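Grunham Footpath Survey
Progress report to the Sulemana Fund, second period
December 15, 2019

The grant pays for a survey of the public paths in Grunham parish, a printed map of them, and repairs to whatever the survey finds broken. The survey is finished. The map is nearly finished. The repairs have met the landscape.

We walked 120 stretches of path between March and the end of the summer. Most are in fair order. Of the rest, 19 need a new stile or gate, and 3 could not be found at all, though they appear with great confidence on the old parish map. One of these now seems to run through a pond. The pond is quite large and has ducks on it, and we have marked it down for further thought.

Signposts have gone up on the Garkow side of the parish, and they point the right way, apart from the one at the top of Mill Lane, which the wind has taken an interest in. It will be set again with more concrete. The supplier delivered the finger boards with "Grunham" spelt two different ways. The worse ones have gone back at the supplier's cost, after an exchange of letters that I would rather not reproduce.

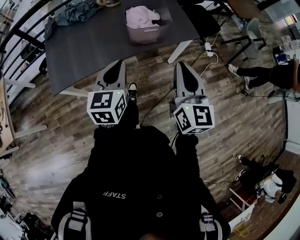

Will the printed map be ready by March?

The proofs are due back from the printer in the new year, and copies should be in the library and the post office by the first week of March, provided the missing paths are settled or left off.

On money, we are a little under budget, mainly through not having started the expensive part. The footbridge at Platatitz Farm was priced in spring, and the price has since grown in a way the bridge has not. We now have 4 quotes. The cheapest does not include getting the timber to the stream, and the dearest appears to include a small road. We ask the Fund's leave to move the unspent printing money across to the bridge, as set out in the attached budget.

Two landowners have still to answer our letters. A third answered at once and at length, and his views on dogs have been filed.

Work for the next period: finish the stiles before lambing, choose a bridge quote, correct the map, reset the Mill Lane post. The low path by the brook is under water at present and will be looked at when it comes back.

Receipts are attached in date order, except for the gravel, which was paid for twice and refunded once. We are pursuing the difference.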